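Skirmont > Trade evenings > Talks > Speaker notes

November
Posted by the Skirmont bench

Buying silver chain by the metre without getting stung — my notes, more or less as I gave them

Right, hello, and thanks for coming out in the rain. I sell finished necklaces and bracelets from a small shop in Pretthorpe, and I buy nearly all my chain on the reel. I've made most of the mistakes going, so tonight you get them for free!

Start with the price. Chain is sold by weight or by length, and sellers love to quote whichever sounds cheaper. Ask for both. If a reel is 30 metres, ask what the whole reel weighs, then do the sum yourself. A hollow belcher looks lovely and feels like nothing, and you'll hear about it when a customer catches it on a jumper.
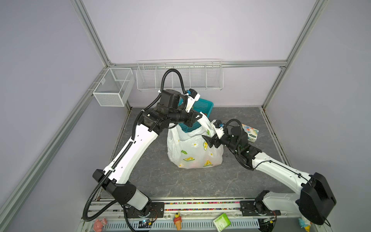 Then there's the clasp question (I always get asked this one). I buy clasps separately. Ready-clasped chain saves an evening's work but you're stuck with whatever bolt ring they had in the drawer, usually a size too small for anybody over fifty to do up behind their own neck. I fit a bigger one and people come back and thank me for it.

Hallmarks — go slowly here, people will be scribbling. Sterling is 925, and in this country anything silver over 7.78 grams needs a proper hallmark if you're going to sell it as silver. Chain off the reel hasn't got one. You make it up, you send it off, you wait. Build the waiting into your Christmas plans, because I didn't, one year, and I had a very bare window.

Pass the sample card round now. Start at the left, curb, trace, rope, then the box chain.

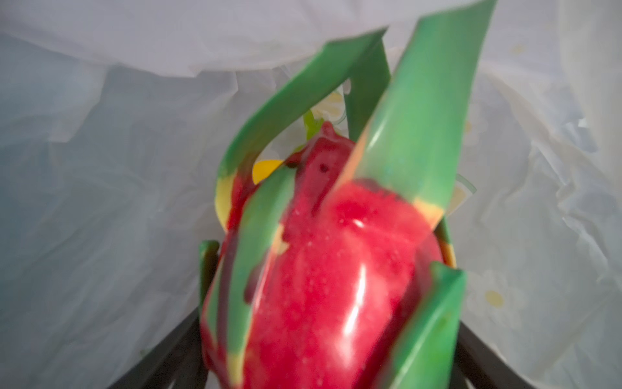
Minimum orders

Ustside will do you a mixed order from 500 pounds, and the price drops again at 900. It's tempting. My first big order came to 903, and I only crept over the line by adding a snake chain I didn't want. I've still got most of it. Snake chain kinks, and once it has kinked there's no saving it, so please don't do what I did.

If you're just starting, Atallah sell shorter lengths. You pay more per gram and I think that's fair enough. Buy two or three styles, make them up in different lengths, see what goes. In my shop it's the plain trace every single time, and I'd have bet on the rope.

Storage, quickly: sealed bags, a bit of anti-tarnish paper, keep it off rubber bands. Label the bag with the date and what you paid.

Leave time for questions. Last time we ran over and the bar had shut.

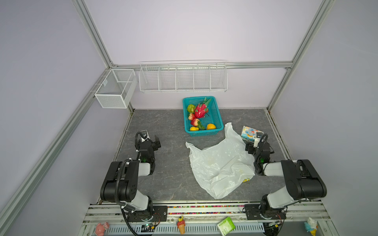 One person at the back wanted to know whether it was worth paying extra for rhodium plating, as their plain silver went dull in the display cabinet within weeks. I said it does stay bright, but it's a nuisance if you solder, as the heat spoils the finish. Buy it for pieces you can close with a jump ring and leave it at that.

They also asked if I'd split a reel with them. Yes, gladly — catch me by the coats.

Contact Skirmont | Copyright Skirmont | Back to top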